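Round table in a small dining nook: keep it or go back to a rectangle?
Home & Furniture > Dining rooms

crisanto_s
Posted 2026-10-19

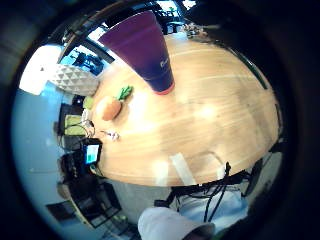
My table, light wood, with the purple tumbler and the toy carrot on it.

So I bought the Povivis round last August and I still go back and forth on it. I love the honey color and the grain, and I like that I don't bang my hip on a corner every morning. But the shine drives me nuts! Every lamp in the room ends up on the tabletop. Also it never stays clear (the carrot is my daughter's, it lives there now). Anyone else have a round one in a tight nook? Would you keep it?

taheri_fan
Keep it. We had a rectangle in our Clastcombe apartment and it just collected mail at one end. With a round one you at least have to look at your junk while you eat. Love that purple tumbler by the way, mine is the same kind of color and it goes everywhere with me.

mopandbucket
I'm going to disagree. Round tables waste space in a small room, you can't push them against a wall without losing seats, and you get those dead triangles in the corners. I sold mine for 100 bucks and bought a drop-leaf and I have not missed it for one second.

Lindy5
@mopandbucket depends how many people though? We seat 5 at ours with a pedestal base, no legs to fight over. Try that with a drop-leaf.

mopandbucket
There are two of us and a cat, so fair enough.

oldoak
On the glare: was it sold as satin or gloss? I rubbed mine down with very fine steel wool and a little paste wax, maybe 10 minutes of work, and it knocked the shine way back. Try the underside first.

crisanto_s
Satin, according to the label, ha. I'll try it underneath this weekend. There are usually three of us, 6 when my in-laws drive in from Sornulau, and that's when it gets cozy.

taheri_fan
Please don't take steel wool to it before you've tried a different bulb! Cheaper and you can undo it.

oldoak
OK, bulb first. Then wax.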